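Zunudel Arm Build: Frequently Asked Questions

Last updated Jul 28, 2019

These are the things people ask most on the Sirkberg workshop list and in the comments on the build log. If yours isn't in the list, leave a comment on the newest log entry and I'll add it. I love getting these, so please don't be shy!

What is Zunudel?

Zunudel is a robot arm with a two-finger gripper, built to do small jobs around a kitchen counter. Picking up a bowl, moving a plate, that kind of thing. It started in February on a bench at Sirkberg (our shared workshop) and most of the tuning now happens on a kitchen counter, where the problems are much more interesting.

Is it a kit?

No. The arm itself was bought used and rebuilt joint by joint. The gripper is a home design that we call Gittins, and the control software is a pile of scripts called Ivent. You could put Gittins on a different arm without much trouble, as long as the wrist plate has the same bolt pattern or you're willing to drill one.

Why do you keep the camera so close to the gripper?

I tried it higher up on the arm first, and the last few inches of every reach were guesswork. Down at the wrist you get a view of the stuff you're about to touch, with a bit of the gripper always in it, and that bit is wonderfully handy. If the gripper shows up in a different spot than it did yesterday, the mount has slipped and you know it before you've run anything. 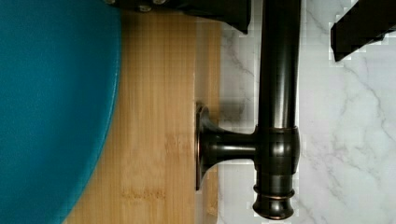
Wrist view: bamboo board, marble, and a dark pipe fixture, with the gripper at the top.

Does it have trouble with shiny things?

Yes, and this is my favorite part of the whole project. A glossy pipe has a bright streak down its side, and early versions of Ivent would happily decide the streak was the edge of the object. Marble isn't easy either, with all that veining. Bamboo is lovely by comparison. The fix was to look for edges that stay put when the wrist moves a little, and throw away the ones that slide around. It costs a short pause before each grasp, and I'll take it.

How much can it lift?

400 grams is the limit I set in software. The motors can do more, but the fingers start to twist and then you're holding a plate at an angle you didn't ask for. Full jars are off the menu for now.

What did the gripper cost?

$80 in parts for the current Gittins, counting the screws and the second set of fingers I printed after snapping the first. Shop time at Sirkberg is covered by membership, so I haven't added that in.

Shouldn't I start with a clear table?

For the first week, sure. Get the joints calibrated, get the emergency stop working (please!), pick up a block of wood until you're bored. After that, go messy as soon as you can stand it. A toaster next to a cutting board next to a bowl teaches you more about reach and clearance than any tidy test bench, and you find out fast which approach angles only worked when there was nothing in the way.
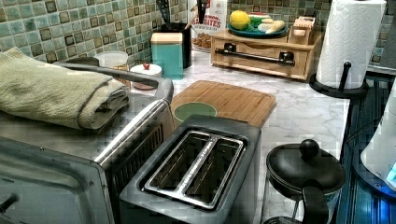

One reader wrote in to disagree, saying that a month of clear-table practice had saved them a lot of broken dishes, and that they only added clutter one object at a time once the arm could repeat the same pick all day. That's a fair way to do it, and probably kinder to your dishes than mine.

How many grasps have you logged?

Ivent passed 4,000 this summer, failures included. I keep the failures on purpose. They're the good ones!

Why are the fingers different shapes?

One is wide and blocky so there's something solid to press against, and the other is slim so it can get down between things. With a matched pair of wide fingers I kept bumping whatever stood next to the target. It took four versions to get the slim one stiff enough. Print it lying flat if you try this, so the layers run along the finger.

Where do you park the arm between runs?

Fingers straight down over the work area, high enough to clear a bowl. I used to fold it all the way back, but then every run began with a long swing past the appliances, and I never enjoyed watching that. 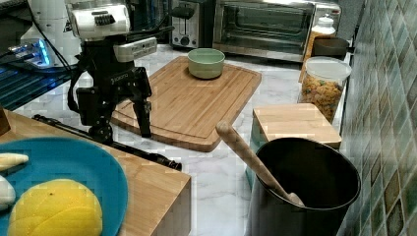 Zunudel over the counter, fingers down at the near edge of the cutting board.

Any advice on the cable?

Leave more slack than looks right, and move every joint to both ends of its travel by hand before you power up. If the cable goes tight anywhere, reroute it now.

Can I come and see it?

Sirkberg members can put their name on the sign-up sheet by the laser cutter. Everyone else, watch the build log for the next open evening. Bring something odd to pick up, under 400 grams, and not your favorite mug.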